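Three Cups and a Bag of Cutlery

I've thrown a June block party for 4 years now, and the first thing to go wrong is always the cutlery. People dig around in a plastic bag with one hand, balancing potato salad in the other, and half the spoons end up in the grass!

My neighbor Hedvika Michalík talked me into cups. One for knives, one for forks, one for spoons, lined up in a row at the end of the plates. Orange, if you can get them, because white cutlery really pops against it.

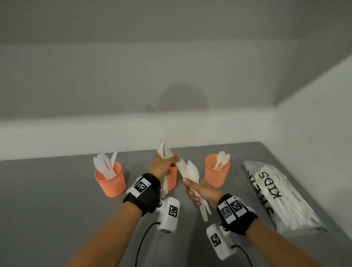
Should the handles go up or down?

Handles up is the tidier choice, so guests only grab the part they won't be eating with. Heads up is easier to read from across the yard, and plenty of hosts stick with it.

Hedvika is strictly handles up. I go back and forth (I like seeing what I'm reaching for), and so does Macarena Aguirre, who fed 344 people at the Zuvidero street supper and still had forks left over. She told me to fill the cups loosely, so one fork doesn't drag out six of its friends, and to keep the open bag close by for refills. 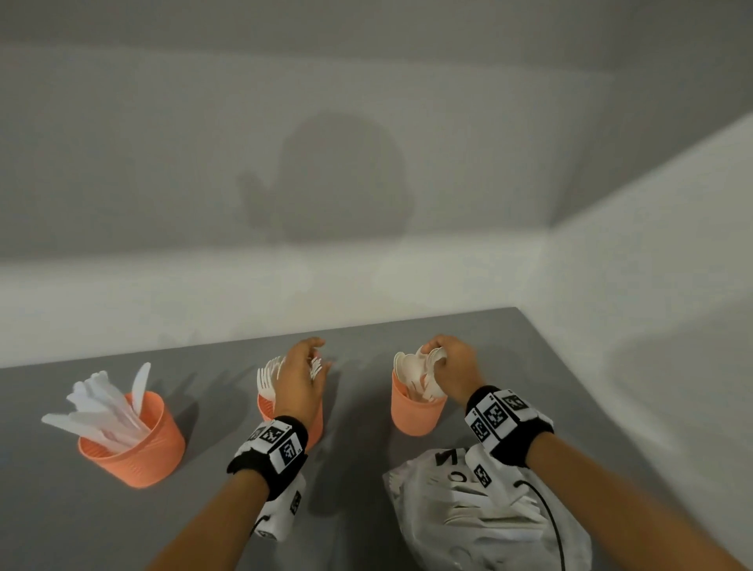 She also puts a couple of pebbles in the bottom of each cup when there's a breeze, and I've stolen that one too. Napkins go last in line, under something heavy. Mine sit under a jar of Hedvika's pickles, which gets opened by six o'clock, and then I have to go find a rock.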